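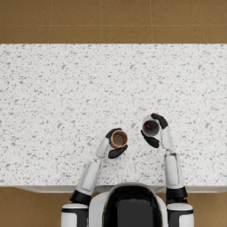 How often should the shoulder and finger zero be checked on a two-arm unit?

Every 200 hours of run time, and again after any finger swap or e-stop with a load in the hand. Do the sim check first, then the real unit. Cup to cup pour is the check task for both.

Section 5. Zero check, both arms

Caution: keep people out of reach of the arms from step 3 on. Brakes hold the shoulders only. Fingers go slack at power off and will drop whatever is in them.

1. Load the Rakwood counter file in sim. Two cups, nothing else on the counter.
2. Run the pour task once at slow speed. Fingers and thumb on opposite sides of each cup. If sim throws fault 162, the hand file is old. Reload, start over.
3. On the real unit, arms to park. Wait for the shoulder light to go steady.
4. Jog left arm to the zero mark. Then right. Never both togther, the torso leans and the reading is junk.
5. Read the encoder page. Left shoulder should show 1476. Write down what you get even if its fine.
6. Off by more than 5 counts: loosen the clamp ring, nudge, retighten, read again. Don't force it.
7. Fingers last. Close each hand on the Grornlow gauge, hold, open. Thumb should meet the gauge square.
8. Run the pour task on the real unit, empty cups. Slow speed only.

Note: right hand drifts more than left on the older Yüksel gearboxes. Check it twice.

Note: new finger pads need a few closes before they settle. Do those before step 7.

Caution: no liquid in the cups until step 8 passes. Wrist seals are splash rated, elbows are not.

Save the log under the unit number, not the date. Still out after two tries, stop and send the log to Britt-Marie Nygård at Prulow before taking any covers off. Belt change is section 6.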